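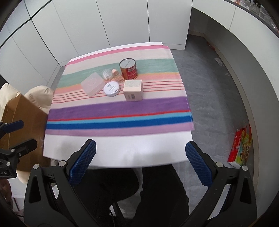
Figure 2. Small packages on the striped cloth.

3.2 Table and objects

All sorting tasks were done on a small square table covered with a striped cloth. We chose a cloth with wide bands of different colors because in the homes we visited for the Stustodero survey, few tables had a plain surface. The object set has 13 packages of the kind kept in a kitchen or bathroom cabinet, and only a part of them was placed on the table in each round. Figure 2 shows one such arrangement, with a tall tin can, a pale pink carton, a flat round tin, a translucent plastic container and two smaller jars and a bottle.

The packages were placed close together, as people often leave them after unpacking a bag. The participant sat at the table and was asked to group the packages in any way that seemed natural. Each participant completed 2 rounds, and we recorded 50 rounds in total. No instruction was given about the stripes of the cloth. Nevertheless, several participants used the bands as lines and put each group on its own color. We return to this behavior in Section 4, where it is compared with the results from the plain table in Clustgate.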